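Workshop notebook, Cotusham – February, entry started 7:40 in the morning

Continuing with the natural dyeing of wool. The madder bath from last time stayed in the pot overnight with the lid on. The smell is a little sour but not bad. I took out the skeins and they are more brick than red, again. I think the problem is still the temperature. Our thermometer shows a lower number than the one in the kitchen, and I trusted ours. Please do not use it for madder until we compare the two in boiling water.

Wool today: the undyed Aguiar yarn, two-ply, the same as we bought in autumn. I weighed everything dry before the washing, 758 g in total. It was divided in 4 lots, and each lot has a knot code in cotton string:

one knot – alum only
two knots – alum with cream of tartar
three knots – alum, then iron after the dye
no knot – nothing, for comparison

Somebody before me used wool string for the knots and of course the string took the color and felted, so I could not read it. Cotton string, please, and tie it loose. A tight tie leaves a white ring on the yarn.

The washing took longer than I planned. This yarn has more oil in it than the label suggests, and the first water came out yellow and cloudy. I changed it twice. The second time I was careful to have the new water at the same warmth as the old one, and the wool stayed soft. I did not stir, only pressed it down with the flat of the hand.

Mordant: alum at the usual percentage, dissolved first in a cup of hot water and then added to the pot. For the tartar lot I used a separate pot, the enamel one with the chip on the handle. The chip is outside so it does not touch the bath. One hour of slow heating, then one hour holding, then I turned off the plate and left it to cool by itself. I had lunch.

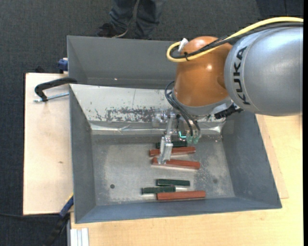 Weld was the afternoon dye. I chopped the dry stems short, poured hot water on them and let them stand, then strained through the old curtain. With a little chalk in the bath the yellow becomes much stronger, and it was good to see it happen in front of me after only reading about it. The alum lot is now a clean, sharp lemon. The tartar lot went warmer, and for the sample card I was looking for a name for it. The closest match I have is the thick yellow cable that passes over the orange housing in the photo, so I wrote "cable yellow" on the card and the orange next to it is what I would like to get from madder over weld. If anyone has a better name, change it, but change it also in the index.

The iron lot I did last, with very little iron and in the bucket which is only for iron. It went to olive green in two or three minutes. I took it out quickly, because iron makes the wool harsh if it stays. The lot without mordant took a pale straw color and I expect most of it will leave in the first wash.

Rinsing: the lemon lot gave almost nothing to the water. The olive one gave a lot, and I am not sure if this is dye or iron. I rinsed it until I had no more patience. All four are hanging on the rail near the back door, away from the radiator.

Light test: I cut short pieces from each lot and wound them on cards, half covered with black paper. They are in the south window. Please do not move them to open the blind – use the other window.

One question I could not solve. The Zotitz book says to keep the weld bath well under the boil, and the old Kodon leaflet says to boil it hard. I did it the first way. There is enough dry weld for one more bath, so I will try the second way with a small skein and write the result here.

To buy: chalk, cotton string, a thermometer that tells the truth.

Shared 2 times
3,000 views

Comments

I boil my weld and it goes brownish. Your way is safer in my opinion.

Did you use tap water? Ours is very hard and I never need to add the chalk.

Reply: Yes, from the tap, but here it is soft. I will write this in the entry next time.

"Cable yellow" stays, I already copied it in the index.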